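Tatdale Community Kitchen: progress report to the Standport Fund

Period covered: March to June
Prepared by Elvira Ayala, kitchen coordinator

The grant pays for a weekly cookery course and a set of printed recipe cards for households in Tatdale who cook on one ring or a small hob. Spending is in line with the budget we sent you at the start, apart from the printing line, which is explained further down.

Courses

We have now finished 4 courses. Each one runs for six evenings and ends with a shared meal. Yanti Lubis taught the first two, and Danang Hutapea took over in May when Yanti moved to daytime sessions at the Tennant Road hall. In all, 30 people completed a course. A few more came once or twice and stopped, mostly on account of shift work, and we have offered them places in the autumn.

The most popular evening was flatbreads. We began with a plain wheat dough, rested for half an hour and cooked in a dry pan, then moved on to a filled version with spiced lentils. The lentil filling was too wet the first time and split the bread. Danang now cooks it down further and lets it cool on a tray before anyone starts rolling. Oat pancakes and the vegetable rice also went well. The steamed dumplings took too long for a two-hour session and we have dropped them.

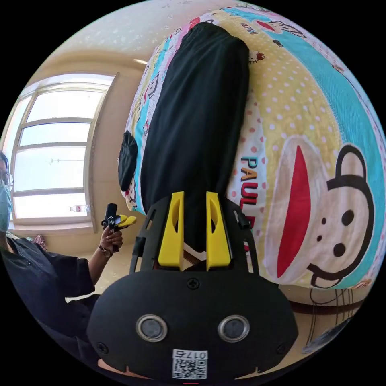
Several people asked for dishes that use no oil, or very little. We have added two to the course: a baked potato and pea patty, and a chickpea stew started with onions softened in water with a lid on. The stew is better on the second day and the card says so.

Recipe cards

The first set has eight recipes. Vignesh Chacko did the layout and tested every recipe at home on a single gas ring, using mugs and spoons for measuring where he could. We ordered 1,000 sets and the printer delivered 1,005. The cost was higher than planned after we chose a heavier, wipe-clean card. We covered the difference from the travel line, which was underspent.

One mistake got through. The flatbread card gives a tablespoon of salt where it should say a teaspoon. We have put a correction sticker on every set still in the store — the ones already handed out went with a note the following week.

Ingredients and equipment

Mukus, the wholesaler on the market square, supplied flour, lentils and rice at trade price and will go on doing so until the end of the year. Fresh vegetables are bought on the day. We replaced two frying pans and bought a second set of scales. The oven at the hall still runs hot at the back, so trays are turned halfway through.

Next period

Octavio Muñoz joins as second tutor in September and will teach soups and bean dishes. We plan two more courses before Christmas and a second set of cards, this time with a larger typeface, as older members of the group asked. We would like to move the unspent part of the travel line into ingredients and would be glad of your agreement before the autumn courses start.

Receipts and attendance sheets are in the attached folder.

4 comments
30 shares

Recent items
Flatbreads in a dry pan
Chickpea stew without oil
Autumn course dates at Tennant Road
Correction to the flatbread card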